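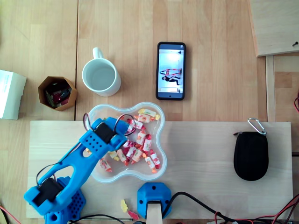
The sweet bowl is back for August, and I must say the afternoons feel kinder for it. Jocelyn Buenaventura filled it up after lunch with twisty wrapped sweets, and Aino Riihimäki tells me we got through 97 of them last month (she kept a tally, bless her!). If you're passing through Drusine and fancy one, do help yourself, and if you have a favourite from home, bring a bag along and tip it in with the rest. 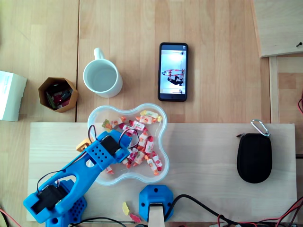
The clear bowl with its wrapped sweets, and two little gummies on the board below.

Wrappers in the bin by the door, please, and thank you all.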